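Vodix opens bookings for bathroom tidying trial

Vodix, the company behind the Silemar household robot, will start taking bookings in September for a bathroom tidying service aimed at small hotels and assisted living apartments. The service comes with the robot, setup in one model bathroom and a trainer on site for the first 2 weeks.

Customers pay $300 a week during the trial. There is no purchase option yet, and the company would not say when one might come.

The package covers the sink area only. The robot is meant to put cups, tubes and small bottles back where they belong after the counter has been cleared for wiping. It does not scrub, and it does not handle glass. Toilets, tubs and floors stay with the regular staff.

"Most of the calls we get are about the counter," said Dragica Gashi, who runs the service side at Vodix. "It gets cleared and put back over and over in a day, and it's the same few things every time."

The hand is the part that has changed most from the company's last model. It now has padded fingertips and a thumb that can press from the side, and a new covering that can be taken off and washed.

Work at the vanity, with the left hand at the white cup:

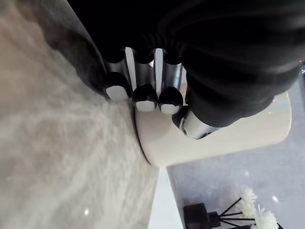
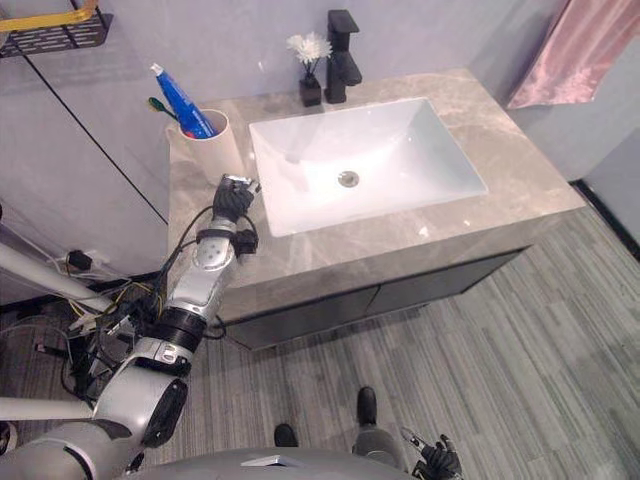

Setup takes nearly 6 hours for the first room. A trainer guides the robot through each item on the counter, and the customer signs off on where everything should go. Rooms with the same layout can share those settings. A room with a different sink or a deeper counter has to be set up again, at extra cost.

Habibur Biswas, who manages Kallano, a group of furnished apartments, has signed up for one floor. He said he likes the short contract but has doubts about the pace. "My people can do a counter in a minute or two - I want to see what it does on a Sunday, when we have the most checkouts," he said.

Vodix has not published speed figures. Gashi said the robot is slower than a person and that customers are told so before they sign.

The company is limiting the first round to 8 sites, all within driving distance of its Herath office so that trainers can get there the same day. Sites need a step-free entrance and a standard power outlet near the bathroom. Bookings can be made by phone or through the Vodix website.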